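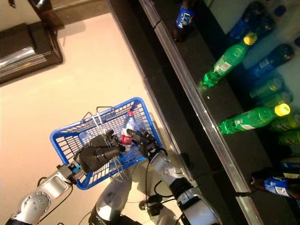 Testing the Grukska shopping kit
Project report by Soledad Ridgeway

1. What we wanted to find out

Our course had the Grukska kit on loan from Liltard for the whole of May, and I got to spend most of it on the part I like best – hands! The kit is sold as a ready-made shopping helper, with two arms, two hands and a program called Leka that plans each pick. My question was simple. Can students with one term of robotics get it to hold a basket and fetch a drink from a low shelf?

2. Setting up

Unpacking and calibration took us 46 minutes with the printed guide, and I'd happily do it again. We then planned 165 picks, split between bottles standing up and bottles lying down. 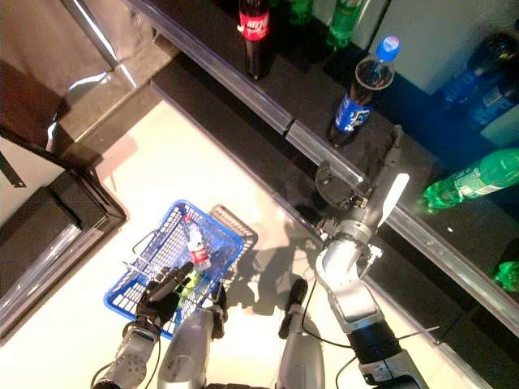

Does the kit need a special basket?
Any light basket with a carrying handle will do, as long as Leka is taught where the handle is.

3. Results

It managed 83 picks with the standard settings, which thrilled us. Lying bottles were much harder than standing ones, and in 11 tries the planner gave up before the arm had moved at all. Liltard's help desk suggested a slower approach speed, set in the Troden menu.

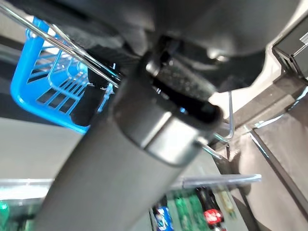 That menu is well hidden – page two of the advanced tab – but once we'd found it, changing the speed took seconds. I'd like next year's group to repeat the lying-down picks at the slower speed and with fuller shelves.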